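6 min read · 14 shares · 2 comments

3.2 Desk Storage and Retrieval of Bound Paper

The second part of the study concerned bound items kept on or near the desk. Participants at the Fitton and Pakoswood offices logged each time a notebook, catalog or report was taken out of storage or put back. The log ran through May and produced 3,464 entries, of which 1,668 involved spiral-bound notebooks. Entries without a storage location were removed before coding.

Items were coded by binding, cover material and the side facing outward when stored. Wire-bound notebooks were the hardest group to code. Their spines carry no printed title, so users relied on cover color or on a label fixed to the front. Lanz (Section 2) treats the two cues as equivalent. We kept them separate, as a label is hidden once the notebook stands between two others, while a colored edge may remain in view.

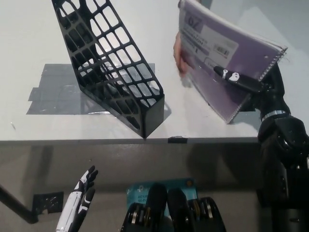
Figure 4. Spiral-bound notebook and mesh magazine holder on a white tabletop.

Label position was recorded for 580 notebooks. The coding sheet divided the front cover into upper, middle and lower thirds, and a label crossing a boundary was assigned to the third containing most of its area. The purple notebook in Figure 4, with its white label near the top of the cover, was coded "upper." Barcodes were treated as part of the label and received no code of their own. Holders were coded separately by wall type, with open grids such as the black one in the figure entered as "mesh."

Contact: Theresia Lanz, Pluvico
Back to top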